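Subject: Re: [cell-upkeep] Base offset on the Cenmont arm, and the sim copy of it

Hi all, picking this back up after a slow week. I've redone the mount in the simulator and this is where the arm sits now, next to the marble table:

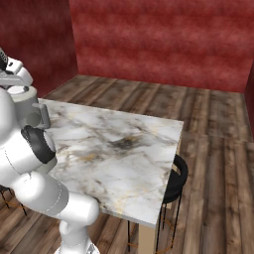
Rostam Golestani wrote:

> Before you touch any joint offsets, check the base frame. We had the same trouble at Pindale in January and spent two evenings retuning a shoulder that was perfectly fine. The arm was mounted 2 mm lower in the model than on the floor, and everything past the elbow inherited it. Also, what table height are you using? Is it the top of the slab or the top of the frame under it?
>
> And please don't calibrate against the table edge. Use a fixed point on the floor.

Rostam, you were right about the table height and I'm a little embarrassed. I had typed in the height of the wooden frame and forgotten the slab completely, so every time I sent the gripper down to touch the surface in sim it stopped inside the marble (no collision warning either, but I'll get to that). Table height is now measured to the top of the slab and the touch-off looks sane.

The base frame was off too, though in my case it was rotation and not height. Whoever exported the old model, and I have a bad feeling it was me, had the base turned a hair clockwise. You don't notice it with the arm folded up. Reach for the far corner and you notice it plenty! I fixed it in the mount file and left all the joint offsets at zero like you said.

For anyone following along at home, the order I ended up using:

Load the arm with no tool settings at all.
Set the base position and rotation from the floor mark.
Set the table height, top surface.
Add the tool and its bracket, then set the tool center point.
Run the touch-off at all four corners before doing anything else.

I did it the other way around the first time, tool first, and wound up chasing my own tail until dinner.

Now the collision thing. The side bracket on the wrist had no collision shape in my file. Zero, nothing. The arm would happily swing it right through the table corner and the log would say all clear. I've put a plain box around it for now, a bit fatter than the real part, and the planner finally complains when it should. Elīna Sepp mentioned she has a tighter mesh from the Juhász setup. Elīna, if you still have that lying around I'd love a copy, because my box makes the planner awfully timid on that side.

After all that I ran the full sweep overnight, 1246 poses. 299 failed on the first pass, which gave me a small heart attack, but 252 of those were only the planner refusing to bring my fat box near the slab. The rest are real and nearly all of them have the elbow folded in tight. I haven't figured those out yet. Could be the joint limits in the Cateo config, which are older than the arm is. Does anybody have a newer set?

One more question while I'm here. Do you folks give the stools collision shapes, or just keep the arm out of that whole area? I've been keeping it out with a zone at the table's edge, but Tahmineh Naseri thinks the zone is too generous and I'm losing reach I could use.

I'll put the mount file in the shared folder tonight, in with the old one. Please don't overwrite the old one, I still want to compare the two.

Ashley Fothergill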